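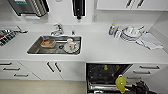 The sink, the open dishwasher, and the yellow thing held over it.

February, very late, tea gone cold beside me

Well, today was the day the arm decided it didn't know how to let go. We'd had such a lovely run of it, too! Takumi had come over to Flekancombe early (with pastries, bless him) and we got through 40 loads into the dishwasher before lunch without a hitch, and I was already composing the cheerful note I'd send to Pollham in my head, which I really should have learned by now not to do.

Then on the very next one the gripper closed, went over the rack, and stayed shut. The screen said it was open. Takumi said it most certainly was not open. The arm, believing the screen, went down for its next pick with the last thing still in its fingers and pushed hard against the rack, and I hit the stop button so fast I bruised the side of my hand. Nothing broken, thank goodness, but Takumi had been leaning in to straighten a plate 2 minutes before, and I keep going back to that.

We called Prodromos Michailidis, who was wonderfully patient considering we'd caught him at dinner, and he had us read out the log line by line. Error 222, over and over, and our software had been quietly throwing it away. He thinks the finger sensor is sticking. I think so too, but I'm crosser about the log, which was my own work from last fall.

So no more runs until the arm stops itself on that error, and hands stay out of the dishwasher unless the power is off. I wrote it on a card and taped it up by the door. Must ask Thorlacius for a spare sensor in the morning, and buy Takumi some decent coffee.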